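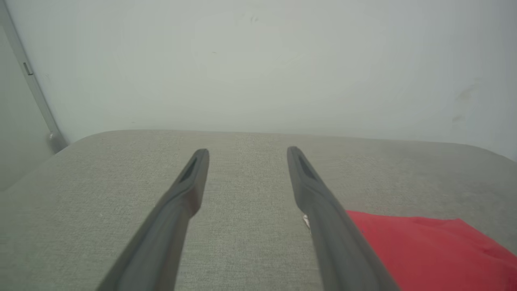

Woven fabric, pale greige. Keep the color in mind, I'll get back to it.

Benedita Marinho @benemarinho
20 March 2025

Thread on "performance" upholstery fabric, which I've spent way too much of my winter reading about. I'm not an expert. I own a couch and I'm annoyed.

2/ It started in December, when a salesperson told me a Pretier sofa had a "200 rating." 200 what? She checked her tablet. It said 200. We moved on to delivery dates.

3/ I wrote to the company. The answer was that the fabric is "tested for everyday family life." I asked which test. Got a coupon.

4/ Rub tests are a real thing. A machine rubs a swatch until it wears to a certain point. Fine. But my family doesn't rub the couch in one direction with clean cotton. We sit down in jeans and drag ourselves sideways to reach the remote.

5/ Then the stain coating. The Clenel add-on at my store was $575 for a three-seater. The brochure says "long-lasting protection." I looked for a number of years anywhere in it. If you find one, send it to me.

6/ The warranty does have a number. You get 30 days to report a stain, and it has to be a single accident. "Gradual soiling" is excluded. Gradual soiling is the only kind I have!

7/ Boris Michalík, who did upholstery for 29 years before his back quit, told me he'd spend the money on zip-off covers and a second set. He also sells covers, so weigh that how you like.

8/ Now the color. Every store I went into this winter pushed greige as the one that "hides everything." Does it? Dust, sure. I have my doubts about coffee, and I have a lot of doubts about blue dye from new jeans.

9/ Ask for a swatch bigger than a playing card. Turklow sent me one the size of a stamp and I'm supposed to pick a whole living room off that.

10/ Put your own coffee on it. Leave it overnight. Wash it the way the tag says. I've done four so far and the cheapest one is in second place, which I don't fully trust either.

11/ Someone will reply that leather solves all this. My sister has leather and a cat.

12/ Jireš swatches are supposed to get here next week. Will add them to the thread.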